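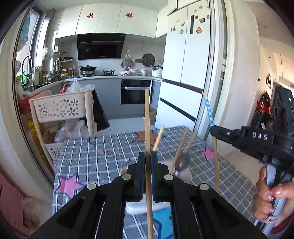 Sticks and the star tablecloth, November.

Up before six and at the desk with the proofs of Jendberg. The lowercase is nearly where I want it. The g still bothers me. The lower bowl looks fine at text sizes and goes lumpy above 100 points, and I have redrawn it enough times that I no longer trust my eye on it. Left it and went on to the figures.

Old-style figures are done in the regular and the italic. The bold needs another pass. The 3 and the 5 sit too low next to the 7, and the 8 has filled in where the strokes cross. I thinned the crossing a little on both sides and printed it again on the cheap paper. Better. The 4 I am keeping open at the top, as it was on the seed merchant's price list I took the whole design from. Henrik Eichhorn thinks customers will write in about it. Maybe they will.

Mail from Macarena Sotomayor late in the morning. She has finished checking the accents and sent back 68 notes, most of them small. The ogonek is stuck on the a like an afterthought, she says, and should grow out of the stem. She is right. The Polish double acute comment I did not follow until I saw she meant Hungarian. Answered the easy ones before lunch and put the rest in a list.

Soup, bread, the end of the cheese.

Kerning all afternoon. The file stands at 2,388 pairs and I would like to be rid of a good number of them. Too many are there to fix spacing I should have got right in the first place. Went back to the sidebearings on the r, the f and the y, took a little off the right of each, and cleared out the pairs that no longer did anything. Ty and Wa still look wide. The quote marks after a capital L are hopeless in the italic and I have no plan for them yet.

Rigoberto Paucar called at four about the specimen. He wants it in two colors, black and a brick red, with the big ornaments on the inside cover. I want one color and more text showing. We agreed he would set a spread each way and mail me both. He also asked whether the swash capitals are going in this release. I said the A, M, Q and R, and the others when they are ready – he didn't sound happy, but he wrote it down.

Looked again at the name. Soler was my first choice and I still like it, but the double-check Fatos Kos ran found a sans already sold under it. Jendberg stays. It has a good J at least, and that J took me most of the summer.

After supper printed the alphabet at 87 points and pinned it over the bookcase to look at from the chair. The s leans back a little. Have to measure it tomorrow, and write to Malachy Corrigan about the license wording before he asks again.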